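WANDINLEY TABLES GET A SECOND LIFE AS GADDALE WORKSHOP OPENS ITS DOORS

Monday nights at the old Gaddale print shop now smell of beeswax, and I couldn't be happier about it.

I'm Benedicta Bawa, I look after the furniture side of things at Wandinley, and I've been asked to write our press release this time around because (I'm told) I'm the one who won't stop talking about tables. Fair enough! So if you're a journalist hoping for a tidy paragraph, the short version is this: Wandinley has started a repair and refinishing program for wooden tabletops, it's called Mallet, it runs out of our Gaddale workshop, and it's open to the public from December. Bookings are open now. If you've got a few more minutes, put the kettle on and I'll give you the long version.

We've been making and fixing furniture for libraries, schools and cafés for a good while now, and in all that time the thing we've been asked for most is a replacement top. The legs are fine, the frame is fine, the whole table is solid as anything, and somebody's had enough of looking at coffee rings. Up until last winter we'd have quoted them a new top, taken the old one away and that would be the end of it. I did that for years without giving it a lot of thought.

Then we had a clear-out at the Gaddale storage shed. I went in expecting a morning's work and came out at teatime, covered in dust, having asked Loïc Gaillard from our finishing bench to come and have a look before anyone put a single thing in the skip. There were tops in there from cafés that had closed, tops from reading rooms, one enormous boardroom top with a burn in the middle the shape of Tasmania. We did a proper stocktake because I wanted to know what we were dealing with, and the number was 1,448. Tables! Or the tops of them, anyway. I read it out over the phone to Nadège Carré, our director, and there was a very long pause.

"I thought you'd put the comma in the wrong place," says Nadège. "Then I drove over and saw the stacks for myself, and we cancelled the skip that afternoon."

So that's how Mallet started. We pulled a small crew together, cleared the back half of the workshop, and began taking the tops one by one, cleaning them up, and deciding what each of them could be. Plenty go back to being tables. Others get cut down for desks, and the really tired ones become shelves or the bottoms of drawers, where a few old scars won't bother anyone.

WHAT WE'RE OFFERING

From December you'll be able to bring in your own tabletop, or a whole small table if it fits in your car, and have it done in one of two ways.

The first is the drop-off service. You leave it with us, we have a look at it together at the counter, and we tell you what we think it needs and what it'll cost before anyone picks up a sander. Most household tops will be with us for nine days. That's mainly drying and curing time, and I know it feels like ages when you're eating tea off your lap, but the finish wants to be left alone and we've learnt not to argue with it.

The second is the Monday night bench, which is my favourite. There are four places each week, you bring your own piece, and Loïc and I work alongside you while you do it yourself. Kids are welcome to watch from the couch end. You don't need to know anything about timber. You do need shoes that cover your toes, and please leave the good jumper at home – I have ruined a favourite cardigan with oil and I still think about it.

Places on the bench are $35 a session for locals and there's a lower rate for concession card holders. Oils, waxes and abrasives are all included. If your piece needs a second visit, you'll get first pick of the next week's spots.

WHY WE LIKE A PALE FINISH

I get asked about colour more than anything else, so I'll say my bit here. For years everyone wanted their tables dark. Walnut stain on everything, whatever was underneath. What we keep finding when the old stain comes off is that people had a lovely pale timber all along, and once they see it they go very quiet and then ask if they can please keep it like that.

So the house finish for Mallet is a matte one, and it's as close to colourless as we could get. It's made up for us by Braltix, who supply our finishing bench, and it took a fair bit of back and forth before Loïc was happy. The first lot was too shiny and the next went yellow on the test boards. The one we've settled on lets the grain do the talking, and it doesn't bounce the ceiling lights back in your face when you're trying to read.

"A gloss finish on a pale top shows you the lamp," says Loïc. "I'd like to see the wood."

He's a man of few words, our Loïc, but he's right. Grain is such a funny thing when you live with it. You think you know your table and then one morning at breakfast you spot a loop you've never noticed, next to where the toast goes. My kids have named several of ours.

I should mention veneer too, as it comes up at the counter all the time. People lower their voices and say "it's only veneer, I'm afraid," as though they're confessing to something. Please don't be embarrassed! A good veneered top is a beautiful object and can be brought back very nicely. It needs a lighter hand, that's all. We don't put a belt sander anywhere near it. It gets cleaned, gone over gently by hand with a fine paper, always along the grain, and if there's a chip at the edge Valentin Marchal will usually be able to let in a patch. Valentin is our edge man. He keeps a drawer of offcuts sorted by colour and gets a bit protective if you leave it open.

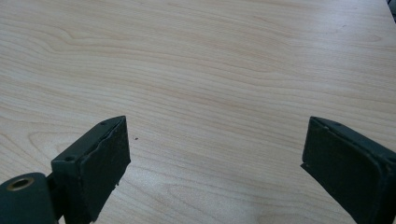 Mallet Workshop, Wandinley Furniture Repair Team

Long grain across most of the top and then those wavy swirls and loops up towards one corner – I could look at that for hours. It's a pale, beige-blond surface with a smooth matte look, the sort of thing you'd associate with maple or birch, and it's the look I'd point to if you asked me at the counter what we mean by "light and flat". Have a look at how fine and even the lines get towards the middle, too. They're ever so slightly pinky brown against the cream. A dark stain would swallow the lot.

If your table at home has a figure like this hiding under it somewhere, we'd love to meet it. Bring it in on a Monday and we'll find out together.

LOOKING AFTER A PALE TOP

I promised Nadège I'd keep this part short, so these are just the things I repeat most often.

Wipe spills up when they happen, especially red wine, tea and anything with turmeric in it. A damp cloth and then a dry one will do. Skip the spray polishes, they leave a film and we then have to get it all off again before we can do any work.

Move your fruit bowl every so often. Pale timber changes colour in the light, and a bowl that sits in one place from one summer to the next will leave you a perfect circle as a souvenir. Same goes for placemats and the laptop.

Felt pads under anything heavy. Coasters if you can manage it. We're not very strict about coasters in my house, I'll admit, and I refinish our own table every second year as a result.

WHERE THE RESTORED TABLES ARE GOING

Not all of the tops from the shed will be sold. The first batch is going to a shared study room run by Shoshana Ruiz-Ortega, who has been making do with trestles and a couple of doors on sawhorses. She came out to choose her own, and spent most of an afternoon running her hands over them and changing her mind.

"I came for something practical and I ended up picking by the patterns," Shoshana says. "The students will be staring at these for hours. They may as well have something nice to stare at when they're stuck on a paragraph."

The next lot will go on sale from the Gaddale showroom floor, with legs or without. Prices will be marked on each piece, and we're happy to cut a top to size for you if you know your measurements. Please measure twice. We've all been there, me included, and a top can't be made bigger again.

COMING TO SEE US

The Gaddale workshop will be open for a look around on the first Monday in December, from 4 pm until the sausages run out. Valentin will be patching edges, Loïc will have his test boards out, including the yellow ones (I insisted), and I'll be on the counter with the booking book. Small pieces can be dropped off on the night. For anything larger than a café table, give us a ring beforehand so we can keep the side door clear for you.

Journalists and photographers are very welcome at the open evening or on any bench night. Nadège and I are both available for interviews, and Loïc will do one if you let him keep working while you ask. Enquiries should go to Benedicta Bawa, Mallet program, care of the Wandinley front desk at Gaddale.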